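Notes on the Starkum Credit Union rebrand, now that the new name is on the branches. Thread. 1/8

Starkum came out of a merger of two industrial bonds. Members kept using the old names for the branches, and so did the tellers. 2/8

Pukura ran the naming. Irén Somogyi's team tested a shortlist with 100 members by phone. "Parau" scored highest on recall and lowest on spelling. 3/8

Spelling matters for a lender. People type the name into a browser before they log in, and a misspelling can land them on someone else's site. 4/8

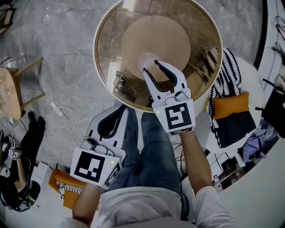

What happens to cheques and cards carrying the old name? They stay valid until they expire or run out, and replacements carry the new one. 5/8

Colour was the slower job. The old maroon failed contrast checks on the mobile app at small sizes. Rui Simões darkened it twice, then dropped it for a flat navy – legible, cheap to print. 6/8

Signage: 23 sites, one contractor, regional branches first. The ATM screens ran on a separate licence and lagged until August. 7/8

Early measure is unprompted awareness among non-members in the catchment. The baseline survey had 1,000 respondents. The second wave is in field and I'll post the tables when Pukura releases them. 8/8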